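Pond Survey at Kasomgate Finds Newts in Two Basins

7 Jul 2022

The amphibian survey at the Kasomgate wetland has recorded breeding newts in two of its seven shallow basins, according to results released by the Lindholm field station. Newts had been found in one basin in each earlier survey.

Field crews set bottle traps at dusk and emptied them early the next morning. Larvae were counted and measured in a tray, then returned to the same basin. Total length was taken from snout to tail tip, and any larva with damaged gills was left out of the growth figures. The largest measured 27 millimeters.

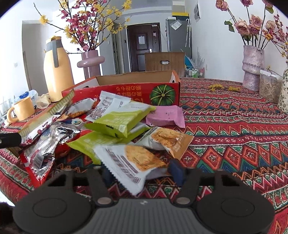

Karine Petrenko wrote in response to the results that trap counts favor the larger larvae, and that a net sweep along the margins should be added before the two basins are compared. The station has accepted the point. Net sweeps will start in August, if enough water remains.

Water depth is the main limit on the site. The northern basin stood at 15 centimeters on the last reading and is losing water faster than the others -- it has a gravel bed and no shade on the south side. Larvae there still carry full external gills. If the basin dries before they lose them, the year's brood in that basin will fail.

The second basin, next to the Jasavine ditch, is deeper and holds more plant cover. Females fold single eggs into the leaves of water mint and forget-me-not, so the crews checked for bent leaves first and set traps only where they found them. No fish were caught in either basin.
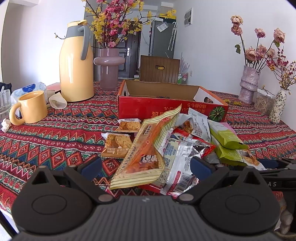 Temperature loggers were placed at the bottom and just under the surface. The difference between the two was small in the northern basin and larger near the ditch, where floating weed blocks much of the light. The readings will be matched with the growth figures once the loggers are pulled.

Gediminas Laur, who prepared the report, recommends no pumping or topping up this season. Added ditch water could bring in fish fry, and it would also break the run of depth readings. The sluice on the Jasavine side stays closed.

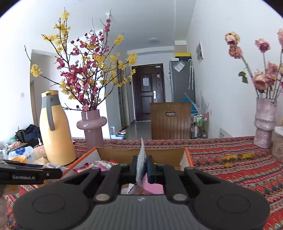 Access and Reporting

The boardwalk is open, but the path around the northern basin is closed until the traps are removed. Dogs must be kept out of all basins. Sightings of adult newts on land can be reported to the Lindholm station with the place, the time and the weather.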